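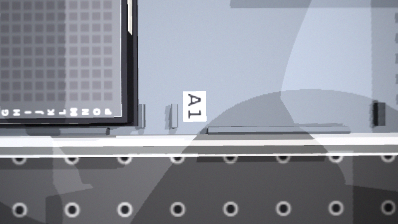
3.2 Listing Text and Buyer Expectations

Figure 2. Rendered view of a multi-well plate in a dark holder, with row letters G to P along the margin.

The second part of the study concerns the written content of product listings for tea and coffee ware. Listings were collected from the public pages of Heltidari, a marketplace that serves independent sellers of kitchen and table goods. The collection closed in October and contained 2572 listings. Duplicates were removed by comparing titles and seller names, and entries with no body text were set aside. Listings in languages other than English were kept only when the seller had supplied an English version on the same page.

Each listing was read for five kinds of information: the main material, the outer size, the contents of the set, the care instructions, and the terms of return. A kind was marked as present when a buyer could find it without leaving the page. Statements such as "good quality wood" or "fine clay" were not accepted as naming a material. Sizes were accepted in either metric or US units, but a phrase such as "family size" was not accepted.

The contents of the set proved the hardest kind to judge. Sellers often use the word "set" in the title and then offer the pot, the cups and the tray as separate choices lower down the page. In 774 listings the title and the body text did not agree on what would be shipped. Most of these came from sellers who reuse one block of text for several products. The Chevalier range of stoneware pots is a typical case — the same paragraph appears under the pot sold alone, the pot with a warmer, and the full service, and it mentions the warmer every time.

Care instructions were given less often than expected. Where they did appear, they were commonly placed after the shipping terms, and several repeated advice meant for a different material. Unglazed clay, for instance, was described as safe for the dishwasher in listings that elsewhere warned against the use of soap.

To learn how buyers read such text, a short survey was sent to customers of Clalance, a retailer of household goods based in Gisinport. A total of 214 replies were complete enough to use. Respondents read three listings and wrote down, in their own words, what they thought they would receive. Answers were then compared with the seller's packing list. The survey was designed by Ysaline Aubert, who also carried out the first round of coding; a second reader coded 200 of the written answers independently, and differences were settled by discussion.

Respondents tended to trust the title over the body text. When the two disagreed, most expected the larger set. Several wrote that they would contact the seller before ordering, though the survey did not measure whether they would do so in practice. Respondents who had bought tea ware online before were more likely to look for a line stating the number of pieces, and they were also more critical when that line was missing.

Two limits should be noted. The survey drew on the customers of a single retailer, and the listings were shown as plain text, without prices or seller ratings. The effect of price on the reading of set contents is taken up in Section 3.3.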